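The Night Train to Godoy

Last updated: March

By the time the train pulled out of Skesico, Sofia Caldeira had already eaten both her sandwiches and was wildly, ridiculously happy. She had 598 miles ahead of her, a window seat, and a ticket she had bought with the prize money from the Alik pie contest (second place, peach and ginger, and she would have taken first if the oven hadn't run hot!).

She had wanted to see the sea since she was six. Her grandmother had grown up beside it and talked about it the way other people talk about a cousin who moved away and got rich. It was loud, it was rude, it came right into the kitchen in winter. Sofia believed all of it.

The man across the aisle was asleep under his hat. Two girls were playing cards on a suitcase and cheating each other so openly that it had become the real game. Out past the glass the wheat went by, silver and then gray and then just dark, and every so often a single porch light sailed through it like a boat.

"Rerport in ten minutes," called the conductor. "Ten minutes, Rerport, and the coffee's better on the platform than it is in here."

So she got off, of course she did! The air smelled of rain and hot brakes. A boy sold her a paper cup of coffee and a roll with 13 raisins in it; he swore to the number, and she counted as she ate, and he was right. She ran back laughing with her coat open, and the train was already creaking when she jumped for the step.

She didn't sleep after that. How could anyone? She pulled down her bag and looked through the things she had packed for the shore: a towel, a jar with a lid, her grandmother's letters tied up in kitchen string. The jar was for seawater. She'd promised to bring some home, and she'd practiced what she would say when she handed it over. 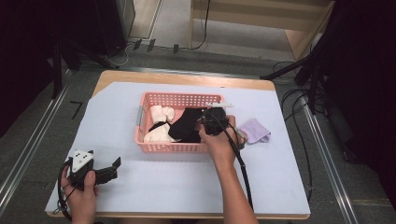
Godoy, said the conductor, was still 285 miles off and she'd do well to close her eyes, but if she was set on staying up she should move to the left side after the long tunnel, where the hills drop away and the water shows first.

She moved right then, hours early, and pressed her forehead to the cold glass. The girls had given up on their cards. Someone was humming. When the tunnel came at last it went on and on, so black that she saw only her own face, grinning like a fool, and then the dark tore open and there it was, pink and enormous and moving all over.

"Oh, Grandma," she said, out loud, and the man under the hat woke up and said, "Where?"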